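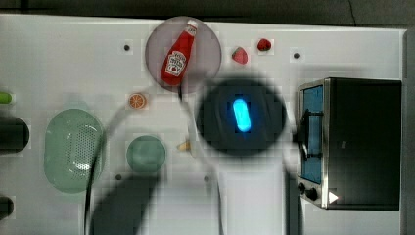 Ticket: Kneath season 3 shows wrong episode order and missing finale
Opened by: Idris Beddoe
Product: Stokia (TV app and web player)
Status: Open, was closed, reopened by customer
Opened: 04/07/2019

Customer report

Season 3 of Kneath is out of order on Stokia. Episode 6 plays when I pick episode 4, and the real episode 4 isn't anywhere in the list. The finale is listed with a thumbnail and a running time, but pressing play sends me back to the season page. I pay for the ad-free plan mostly for this show, and I now know how the courtroom story ends before I've seen it start.

I have already restarted the TV, reinstalled the app and signed out everywhere. Please don't ask me to do those again.

Support reply

Thanks for getting in touch. We're sorry you're having trouble with Kneath. Can you try clearing the app cache and signing back in? This fixes most playback problems.

Customer

Cleared the cache. Same result on the TV, same result in a browser on a laptop that has never had your app on it. I don't see how a cache on my television could reorder episodes in a browser, but there you go, it's done.

Support reply

Thank you for trying that. Some viewers remember the order differently because Kneath aired with a mid-season break. Our list follows the original broadcast order. I'm marking this as solved.

Customer

Reopening. The broadcast order is not in dispute. Your episode 4 is titled "The Clerk's Daughter" and the description under it matches that title. The video that plays is "Low Water," complete with its own title card. Before it there's a "previously on" recap showing scenes from two episodes I haven't been given. So either the network recapped things that hadn't aired, or you have the wrong file attached.

Also, the fan board for the show has a thread on this going back to January with 1,254 replies. I doubt they all misremember the break.

Support reply

I've passed this to our content team. They've confirmed that season 3 was redelivered by the distributor, Vusau, and that two files may have been matched to the wrong entries. The finale is a separate issue – it looks like a rights window date was entered incorrectly. Vusau has been asked for a corrected delivery.

Customer

"May have been matched." Fine. Is there a date?

Support reply

We don't have a date to share yet. The content team reports that episode 4 has now been corrected. Could you check on your side?

Customer

Checked. Episode 4 is now "The Clerk's Daughter," so that part is right. Episode 6 is also "The Clerk's Daughter." "Low Water" has gone altogether. The finale still drops me back to the season page, on the TV and in the browser.

The subtitles on episode 4 belong to Clernness, by the way, a different show. It took me a minute to work out why a judge was talking about sheep.

Support reply

Thank you, this is helpful. I've added the subtitle problem and the duplicate to the same content request. I've also put a one-month credit on your account.

Customer

The credit came through, thanks. Leave the ticket open until both episodes and the finale play. I'll test them myself before anybody marks it solved again.

Internal note

Finale date fix sent, waiting on publish. Episode 6 needs a new file from Vusau. Do not close without customer's okay.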